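Search this site Enter keywords Go

4. Flowers on the working table

4.1 Why we looked at small arrangements

Most writing on flowers indoors deals with the big occasions: the wedding, the hotel lobby, the altar. We were much more curious about the modest bunch that ends up on a table where people also have to get something done. It is a lovely subject once you start paying attention to it! A vase on a working table has to share its space with paper, cups, elbows and whatever else the day brings, and the way people make room for it (or fail to) says a good deal about how they think of the room as a whole.

The rooms in this part of the study were all in Farncombe, and all were used for practical work of one kind or another. Visits began in April, when tulips were cheap and plentiful, and this is why tulips turn up so often in our notes. We asked each household or workroom to keep one arrangement going for 3 weeks, to choose its place on the first day, and then to move it whenever they liked. Nothing was said about where it ought to go. In all, 37 tables were followed in this way.

The starting point was the earlier Kurkley survey, which asked people what they liked on a table but never went to see the tables. Its answers were warm and rather vague. People said they wanted "something cheerful" or "a bit of green", and hardly anyone mentioned height, spread or the width of the vase. We suspected that these plain matters of size would count for more in daily use than colour did, and we were keen to find out.

4.2 Placing and moving the vase

The first surprise was how rarely the vase stayed in the centre. On the opening day the middle of the table was the favourite spot by a long way, and it looked splendid there. By the end of the first week most vases had drifted towards an edge or a corner, usually the one farthest from the chair. Gemechu Adugna, who carried out the visits, began calling this "the drift", and the name stuck. In his notebook he drew a small plan of each table every time he called, with a cross for the vase and a shaded patch for the part of the surface in use. Laid side by side, these plans are a joy to read, and they show the cross edging away from the shading visit after visit.

Stems with a long reach moved farthest. A tight bunch in a narrow vase could hold its ground near the middle, but tulips carry on growing in water and lean towards the light, and leaves that began neatly upright were soon trailing over somebody's papers. People did not seem to mind the trailing itself. What they minded was having to lift a leaf to get at a page, and after doing this a few times they simply pushed the whole thing along. 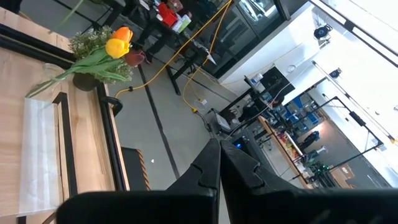 Mixed bunches behaved a little differently from single-flower ones. Where tulips were put together with a filler such as baby's breath, the filler propped up the heads and kept the group in shape for longer, and the owners were noticeably fonder of the result. Several told us that the white made the stronger colours "sit together", a phrase we liked so much that we kept using it ourselves. Yellow, orange and dark red can look quarrelsome side by side, yet with a soft pale cloud between them they became one of the best-loved combinations in the study.

The vase mattered too. Round vases were praised for being steady, and dark ones for hiding the stems once the water had clouded. Clear glass drew more compliments on the first day and more complaints by the second week. We had expected people to knock over tall glass vases fairly often, but only 6 spills were reported across the whole period, and all of them took place while the table was being wiped.

4.3 The surface around the flowers

A plain light wood table turned out to be a generous background. Owners of such tables changed their flowers more freely and worried less about matching. Those with patterned cloths were more careful, and two of them gave up on mixed colours altogether and kept to white.

Loose paper was the vase's commonest neighbour. A few people put a sheet under it on purpose, to catch drips and pollen, while others let the flowers and the paperwork mingle as they pleased. We found no sign that the tidier tables kept their flowers longer, which cheered at least one of the authors enormously. Light and fresh water had a much clearer effect, and these are taken up in the next section together with the notes from the Kevulport rooms.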